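**Wovura kitchen hands prep work to a two-armed robot**

Wovura, the catering firm on the Hodoroagă road, has moved part of its daily prep to a two-armed robot from Skevach. The machine started in September and works the early shift, when the kitchen makes up batters, dressings and sauces for 22 lunch sites.

The work is mostly measuring and moving. The robot's jobs involve bowls and scoops, and it shares its space with the bottles and mixing equipment the cooks use. Staff set out the ingredients beforehand and check each batch before it leaves the room.
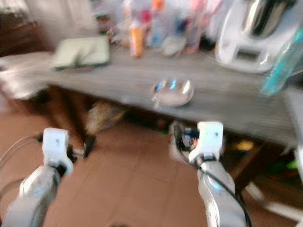
Cornel Dinu, who runs the morning kitchen, said no one has been laid off. Two cooks who used to spend most of the shift portioning now handle special diets and final tasting. A third job, for a prep assistant, was open when the robot arrived and has not been filled.

"I was against it," Dinu said. "My wrists were for it. I did that job for years and I don't miss it."

The change has brought new chores. Bowls have to be put down in the same area each time, and the cooks write up any batch that has to be redone. In its first month the robot worked on 1,235 portions, and 228 of them were done over by hand. Wovura says most of those came in the first days, before the staff settled on a layout.

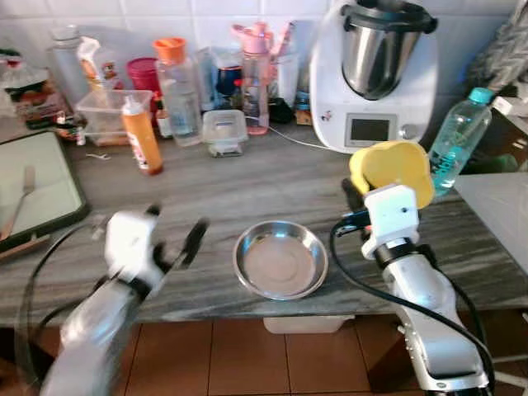
Pay has been the main point of discussion. The cooks asked for the setup and checking work to be counted as skilled time, and the company agreed to a higher hourly rate for the two people assigned to it. Others on the shift have asked to be trained so the duty can rotate. Dinu said he supports that but has no date yet.

Start time has also moved. The first cook now comes in at 5:30 a.m. instead of 5, and the shift ends at the same hour as before.

Wovura will decide after the winter season whether to order a second robot for its smaller kitchen in Vata. Employees there have asked to visit the Hodoroagă kitchen first.

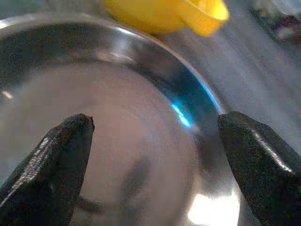

The robot's gripper fingers over a steel bowl at Wovura's kitchen.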